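Minutes of the good practice meeting, November
Present: Áine Tully (chair), Eoin Brophy, Crescencio Mateos (minutes)
Apologies: Malachy Keane

1. Window cleaning rules. The Sulevach draft was read again. Eoin said the part about hand work before robot work is still too short. It was agreed that a person checks hinges, latches and sill by hand first, and writes down any rust or broken paint.

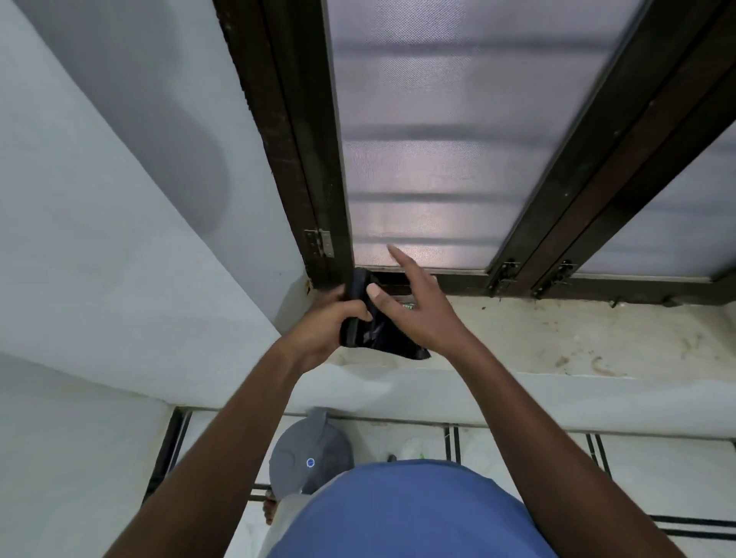 Áine asked that the same list is used at Cludcombe, where the windows are also high. For work above the shoulder the limit stays at 5 minutes, then a pause - this applies to trainees also.

2. Stop button. It must be reachable by 2 persons at all times. Agreed.

3. Crescencio will send the corrected draft to Malachy before the next meeting.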